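1/ Moved the Botetti field-inspection app off localStorage in May. It now keeps everything in IndexedDB. Notes on the migration follow, mostly for people who still have a JSON blob under a single key and a growing list of bug reports.

2/ Starting point: one key, one serialized array, rewritten in full on every save. Fine with a dozen records. One tester's phone had 239, each with a base64 photo thumbnail, and setItem started throwing QuotaExceededError. The app caught it and logged it. The user saw a green check mark.

3/ localStorage is also synchronous. Parsing that blob blocked the main thread on every page load. On the older Android test phone you could tap a button and watch it do nothing.

4/ New layout is two object stores. "records" holds the form fields, keyed by a client-generated UUID. "blobs" holds the photos as Blob objects, keyed by record ID plus an index. No base64 anywhere. List views never touch the second store.

5/ Migration runs once, after the database opens, outside onupgradeneeded. Decoding base64 with fetch() is async, and an IndexedDB transaction closes itself when you await something that isn't a request on it. Decode first, then open the transaction, then write.

6/ Po-yen Yip reviewed the first version and found that I deleted the old key on the last put's success event. Success on a request does not mean the transaction committed. Wait for the transaction's complete event, then delete. Fixed.

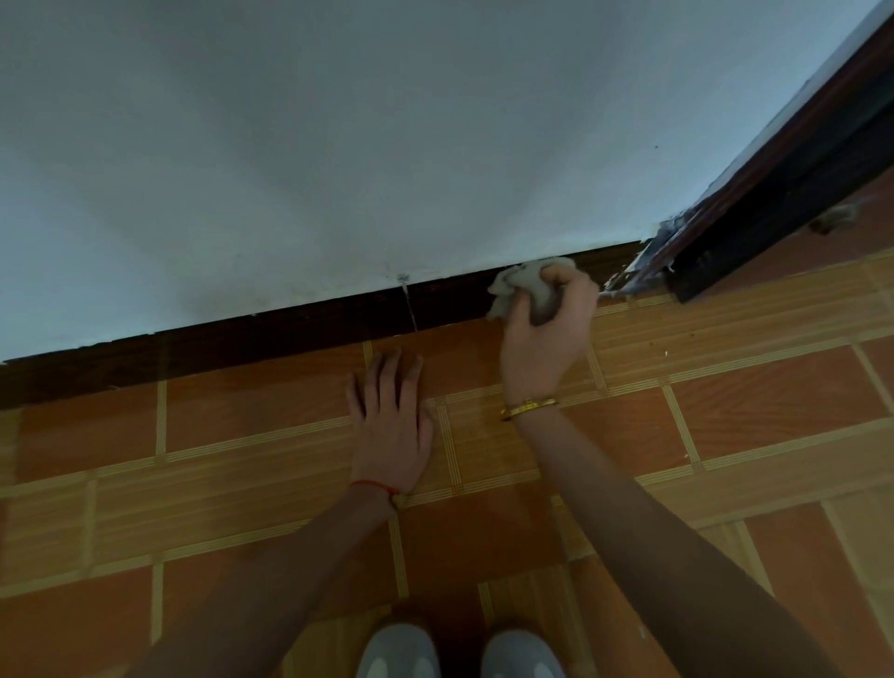 Baseboard, white cloth.

7/ Multiple tabs. If an old tab holds a connection at version 1, the upgrade to version 2 fires "blocked" and waits. Listen for versionchange in every tab and call db.close() there. We also show a "reload to update" bar — plain text, no modal.

8/ Eviction. Storage is best-effort by default and the browser may clear it under disk pressure. Call navigator.storage.persist() and check the boolean it returns. If it is false, we shorten the sync interval to 15 minutes and say so on the settings screen.

9/ Sync queue is unchanged for now. Unsent edits carry a "dirty" flag with an index on it. Booleans are not valid IndexedDB keys, so the flag is 0 or 1. This cost me an afternoon.

10/ Tests: 66 cases, run against real browsers. İlker Güneş wrote the ones that kill the page halfway through the migration. Those found a duplicate-record bug — I was generating new UUIDs on each attempt. IDs are now written back to the old blob before anything is copied.

11/ Still open: private windows, where behavior differs by browser, and a cleanup job for orphaned photos. Will post the schema when the cleanup job is merged.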